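How to sort out the cables behind a desk monitor

Most desks start out tidy and end up with a knot of black cable behind the screen. Sorting it out is an afternoon's job, and nearly all of that time goes on finding out which cable is which. The method set out on this page is for a monitor on an arm or stand that clamps to the desk, but it works for an ordinary foot stand as well, apart from the section on the arm.

What you need

A roll of hook-and-loop tape, the sort you cut to length
Small sticky labels or masking tape, and a pen that does not smudge
A pair of side cutters or strong scissors
A cable tray or a length of stick-on trunking
A dry cloth and a soft brush
A torch
The correct screwdriver for the monitor plate, usually a cross-head

You can use plastic zip ties, but I would keep them for the tray itself. They have to be cut off each time something changes, and sooner or later you nick a cable doing it. I bought a 2 metre roll of Wikel tape the first time and ran out halfway. Buy more than you think you need. It keeps.

Before you unplug anything

Save your work and shut the computer down properly. Turn off the monitor at its own button, then switch off at the wall. If other people share the power strip, ask them first. Tayla Stubbs lost most of a morning's typing when I pulled the wrong plug in March, and I have labelled both ends of everything from then on.

Take a photograph of the back of the monitor with your phone, close enough to read the lettering beside the ports. Take another of the power strip. You will probably not look at either, but they are handy if you get called away in the middle and come back the next day.

Now label. Start at the monitor and put a tag on each cable a hand's width from the plug. Follow the cable with your fingers to the other end and put a matching tag there. Do one cable completely before going on to the next. Short names are best: SCREEN POWER, SCREEN VIDEO, LAMP, CHARGER. Avoid names like "left screen", as screens get swapped over and the tag is then wrong.

If you come across a cable that goes nowhere, take it out and put it to one side. There is usually at least one.

Clearing the back of the desk

Unplug everything at the power strip first and then at the equipment. Hold the plug and not the cable. Video plugs may have a small screw on each side or a catch you have to press, so have a look with the torch before you pull.

Lay the cables out on the floor and wipe each one down its length with the dry cloth. Brush the dust out of the ports and vents on the monitor, working downwards. Do not spray anything into them. Wipe the desk while it is clear, including the strip along the back edge where the dust collects.

Sort the cables by length. The usual cause of a tangle is a cable far longer than the gap it has to cross. If you have a 2 metre video cable running to a computer an arm's length away, it is worth swapping it for a shorter one out of the spare box. Power leads with the same moulded plug can often be swapped too, provided the rating printed on the plug or lead is no lower than that of the one you took out.

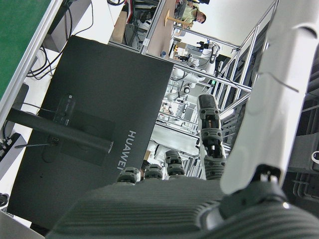
Checking the arm and the plate

With the cables off, the monitor is light enough to move about, so deal with the mounting now. Grip the screen by its outer edges and try to rock it gently. If the whole screen shifts on its plate, the plate screws want tightening. Do them up a little at a time, going corner to corner, until they are snug. They go into fairly soft threads on many monitors and it is easy to overdo it.

Next check the clamp or base at the desk. It should not slide when you swing the arm. If it does, tighten the clamp underneath. On a smooth white or varnished top, a thin piece of rubber under the clamp protects the surface and helps it grip.

Move the arm through all the positions you use. Pull it right forward, push it right back, turn it to each side, and tilt the screen. Look at how far the ports on the back travel between the nearest and furthest positions. The cables have to cover that distance without going tight, and most people get this wrong. They tie everything beautifully with the screen pushed back, and the first time somebody pulls it forward the video cable comes out.

Fixing the tray or the strip

The power strip should come off the desk top if you can manage it. On top it takes up room, gathers crumbs and is the first thing to be splashed. Underneath, at the back, it is out of the way and still reachable.

A wire tray is the easiest thing to fit. Karam do a clamp-on one that needs no drilling, and there is a Fevlow tray that screws in and takes more weight. I have used both. If you are screwing into the underside, measure the thickness of the top and choose screws shorter than that by a safe margin. Lachlan Kereama, who fitted ours, puts a flag of masking tape on the drill bit to show where to stop.

Set the tray back from the front edge so that knees do not meet it. On my desk it sits 40 centimetres in. Put the strip in the tray with its switch facing you and its own lead coming out at the end nearest the wall socket. Leave the larger plugs and power blocks for the ends of the strip, where they will not cover the sockets next to them.

Never plug one strip into another. If you have run out of sockets, get a longer strip, and add up the loads against the figure printed on it. Do not bury the strip in folded cable or cover it with a cloth.

Running the cables back

Start at the monitor. Plug in the power and video cables and bring the screen as far forward as it will go. Let the cables hang in a loose curve from the ports to the first section of the arm, and put a tie there. Carry on along the arm with a tie on each straight section. Leave a small loop at every joint. If your arm has clips or a channel for cables, use them, though the covers on some are fiddly and I have left mine off.

Do not wrap ties so tightly that they mark the cable. You should be able to slide it under the tape with a bit of a push.

Now swing the arm about again. Watch the loops. If one catches or goes tight, undo the nearest tie, feed a little more through and do it up again. It may take a few goes. Once the arm moves freely, bring the bundle down to the back edge of the desk and into the tray.

Anything left over goes in the tray. Fold the spare length back and forth into a flat bundle about as long as your hand, with a tie round the middle. Tight coils look neater but they put a twist in the cable, and it springs out at you when you next undo it.

Keep the power leads to one side of the tray and the others to the opposite side. It makes tracing them easier later on.

Things that get moved often

Phone and laptop chargers are best kept out of the main bundle. Run them up separately to a clip at the desk edge, so they can be taken away without undoing anything. The Jovau clips are heavy enough to stay put without glue. A bulldog clip on the edge of the desk does nearly as well, with the thin end of the cable passed through its handles.

If two desks stand back to back, agree on where the line is. Cables from one desk should not cross the top of the other. Where they must share a socket, run them down a leg and along the floor at the wall side, in trunking, and never across a walkway.

Switching on again

Check that each plug is pushed fully home. Switch on at the wall, then the strip, then the monitor, then the computer. If the screen reports no signal, go to the video cable first and press both ends in. After that, check the input setting in the monitor's own menu, as some screens change inputs when they lose power.

If the picture comes up in an odd size, look in the display settings. My old laptop drops to 1368 across when it has been unplugged from the screen, and has to be set back by hand.

Keeping it that way

When you add something new, label it at both ends before you plug it in. When you take something away, take its cable out of the bundle too, all the way to the strip. Most of the mess comes from cables left behind by things that have gone.

Keep the leftover tape and a few blank labels in the desk drawer. Spare cables can go in a box, each one folded and tied, with a tag to say what it is and what it came off. Throw nothing away for a month or so, then take the ones you have not needed to the recycling centre. Most centres have a separate bin for cables and small electricals, and they should not go in with the household rubbish.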